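Unit 9: Organizing Seasonal Service Projects
Handout for the congregational service course, Melside Parish Center

Purpose of this unit

A seasonal service project is a piece of charitable work tied to a church season, with a fixed start and a fixed end. Advent and Lent are the usual cases. Harvest collections in October follow the same pattern. This unit covers planning, intake of donated goods, packing, and handover. Fundraising is covered in Unit 11.

Terms

Drive: a period in which goods are collected from members.
Kit: a set of goods packed to one list and given to one person or household.
Partner: the agency or shelter that receives the kits.
Handover: the transfer of finished kits to the partner, with a signed count.

1. Choosing the need

Start with the partner. Ask for a written list of what the partner can store, what it can give out, and what it already has too much of. A congregation that picks the goods first will often collect items the partner cannot use. Canned food, used coats, and hotel-size shampoo are the common surpluses.

The request should be limited to goods that the members can buy in one ordinary shopping trip. If an item has to be ordered, buy it centrally from the project budget.

2. Scripture and framing

Most printed materials for these projects quote Matthew 25:35-40. James 2:15-16 is shorter and fits better on a card. Isaiah 58:7 is often used in Lent. Choose one passage and use it in the bulletin, on the collection box, and in the opening prayer. Do not put a tract inside a kit unless the partner has agreed to it in writing.

3. Scale

Worked case: the Zustora household kits. The plan was for 331 kits with nine items each. The kit list was mixed — kitchen goods, soap, socks, and a printed card with local service hours. The budget was set at 600 dollars for central purchases, and members supplied the rest.

Two points from the plan are worth noting. Sign-up sheets were divided by item and not by kit, so a missing donor left a shortage in one item only. The closing date for donations was set one full week before packing. 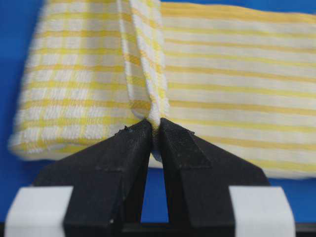 Reading time for this unit: 9 minutes

4. Intake and sorting

Set up one table per item. Goods are checked at the door and moved to the table in the same trip. Reject opened packages, expired food, and anything with a strong scent. Keep rejected goods in a separate room until the drive is over.

Cloth goods should be washed before packing if they are not new. Fold them to the width of the bag.

Record the count for each table at the end of every intake session. The Vaher tally sheet (Appendix B) has one row per session and one column per item. The Zodetti form does the same job but adds a column for estimated value, needed only where the partner issues receipts.

5. Packing

Heavy items go in first. Packers walk the line in one direction and carry one bag at a time. One person at the end of the line opens every tenth bag and checks it against the list. If a bag is wrong, check the bags packed since the last correct one.

A line with 39 packers is too long for most parish halls. Split it into two shifts.

6. Handover

Agree on the delivery time with the partner in advance, and bring two copies of the count. Photographs of recipients are not taken. Thank-you notices in the bulletin should name the project and the partner — individual donors are left out.

Reading for next session

Acts 6:1-7, on the daily distribution. Note how the complaint was raised and who was asked to settle it.
Appendix B, both forms. Fill in one sheet for a drive of your own design and bring it to class.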